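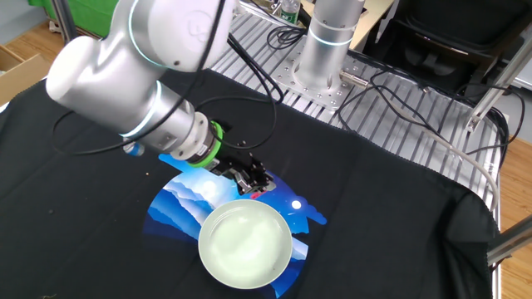
Kekeli Aidoo: Has anyone heard if they caught the guy who robbed the Lemano pharmacy on Ultcombe Road? Two cruisers were still there at 9.

mullamano_mike
They got one of them. The other ran toward the canal with 300 dollars and, according to my sister, a box of cough drops. Master criminals.
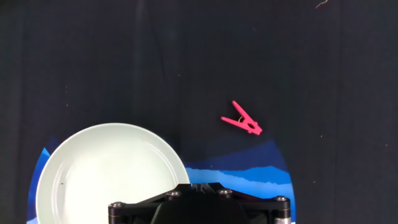
My sister also says the clerk is fine, just shaken up. She was back behind the counter by noon, so tougher than me.

Augustina Issahaku
It was 2,000, not 300. And there were three of them.

mullamano_mike
By tomorrow it'll be a submarine and a hostage.

Augustina Issahaku
Laugh all you want. That's the second one since August and the streetlight by number 246 is still out.

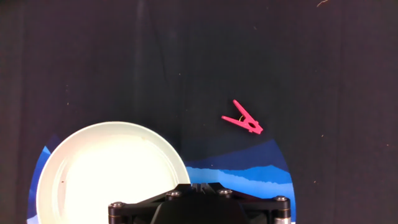

Clothespin, pink

Kekeli Aidoo
I reported that light 14 times. They sent me a survey - I gave it one star.

zakaria_st
Disagree that it's the light. This was broad daylight, folks. Put an officer on foot and leave the bulbs alone.

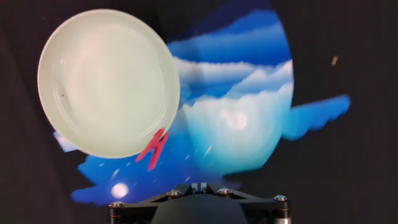

Is the pharmacy open for pickups? Back door only until 6, and bring ID.

Augustina Issahaku
Thanks. Still three of them, though.

mullamano_mike
Two. I'm not budging.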